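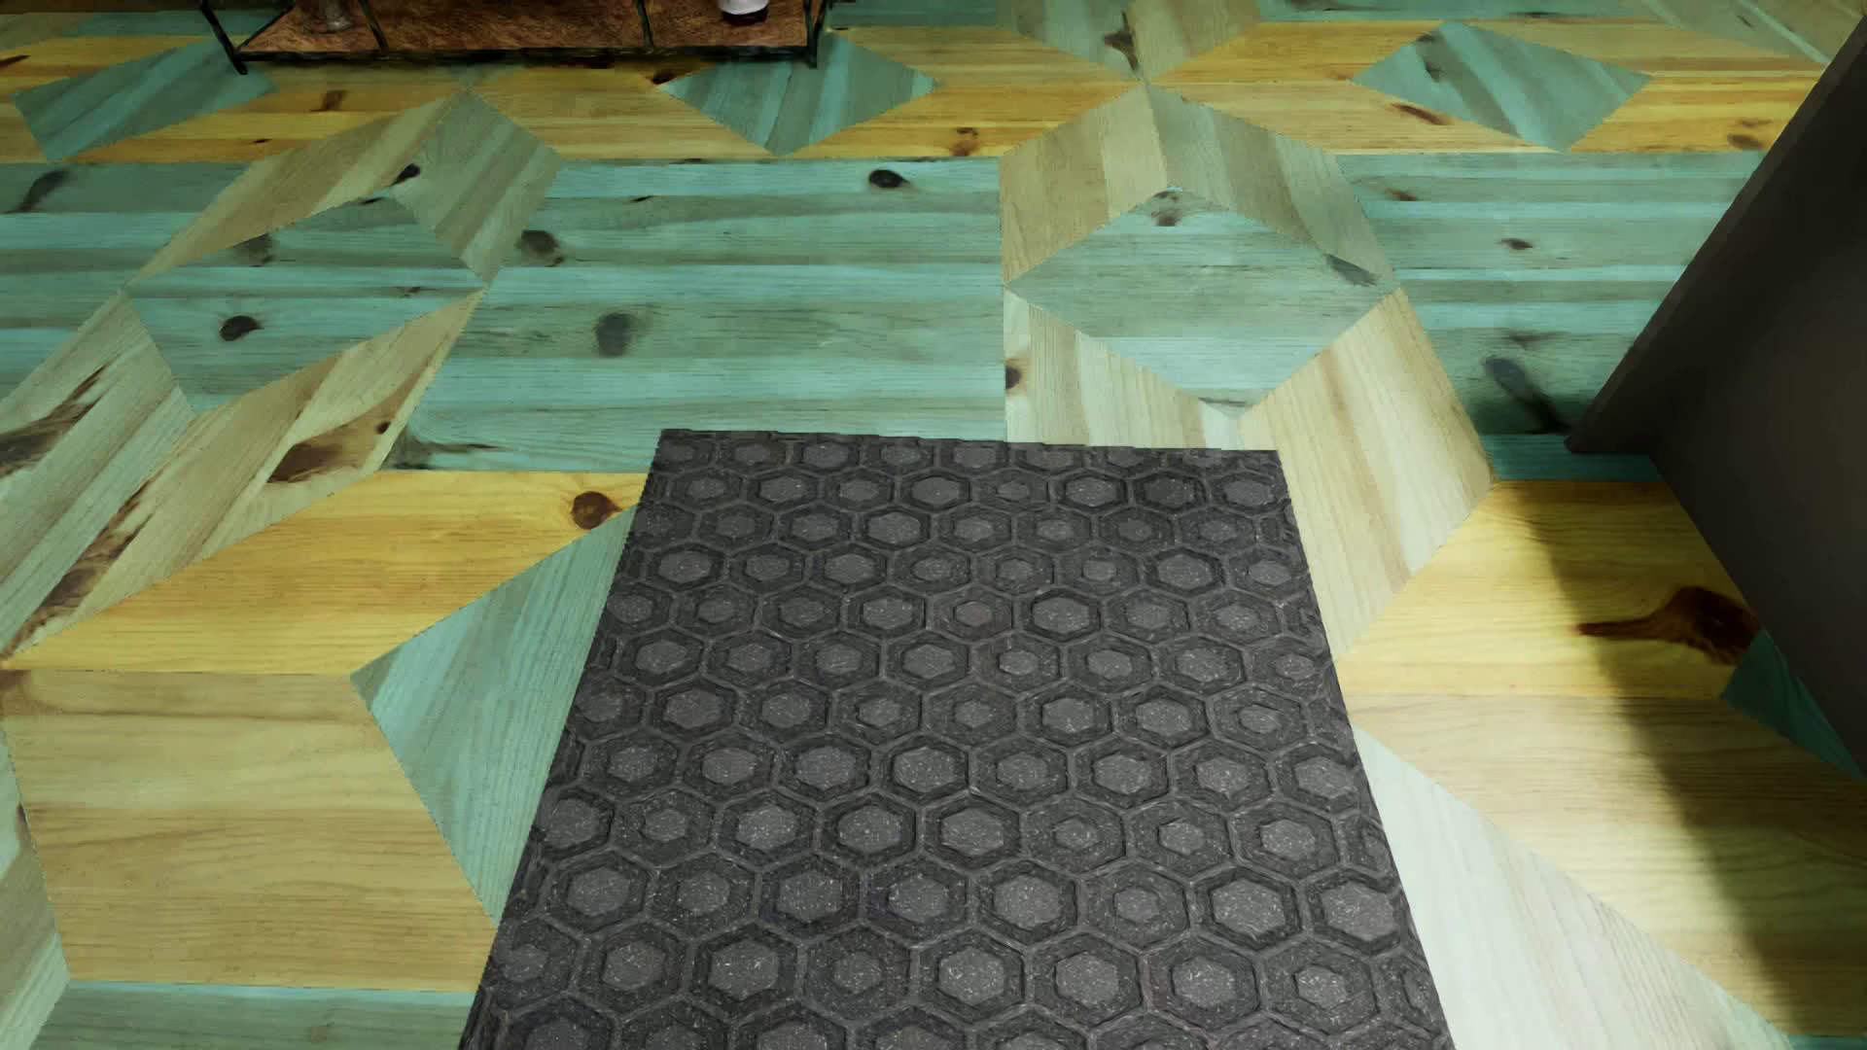

Ticket 515 — Clurnon heating controller, upstairs zone won't switch off
Opened by: Georges Hijazi
Status: open, waiting on part

Monday, first go
Right, so the upstairs radiators have been on all night again and the bedroom is like a greenhouse. The Clurnon on the landing says OFF, the app says OFF, and the radiators clearly haven't been told. Downstairs behaves perfectly. I turned the whole thing off at the wall, counted to 40, turned it back on (your help page says to do this) and got a cheerful green light and the same hot radiators.

Monday, after tea
Tried re-pairing the landing unit with the receiver. It took three attempts and the last one only worked when I stood on the stairs holding it over my head, so make of that what you will! New batteries in as well. I set the target to its lowest and left it for an hour. Still hot.

Reply from Aoun Heating Support
Thanks Georges. Could you listen at the receiver when you change the upstairs setting? You should hear a click. Please also send any code from the installer menu (hold both arrows).

Next morning
Yes, a click, nice and clear, both on and off. The code is 445, and it comes back within a minute of clearing it. I looked it up in the booklet and the list stops well short of that — is there a newer booklet? Mine came with the boiler and has a coffee ring on most of the pages.

Same day, lunchtime
Had a look in the airing cupboard. There are two motorised valves and the upstairs one has a little lever on the side. The downstairs lever is stiff when it's closed, which I gather is right. The upstairs one flops about with no resistance at all, whatever the controller says. I haven't taken anything apart, I only wiggled it.

Reply from Aoun Heating Support
That sounds like the valve head and not the controller. We'll send a replacement head from the Goltalberg depot. Please leave the cover on until the engineer visits.

Later
Brilliant, thank you. For now I've turned the upstairs radiators down by hand, apart from the bathroom one, which has no knob that I can find. Please leave the ticket open until the new head is in. I'd still like to know what 445 means.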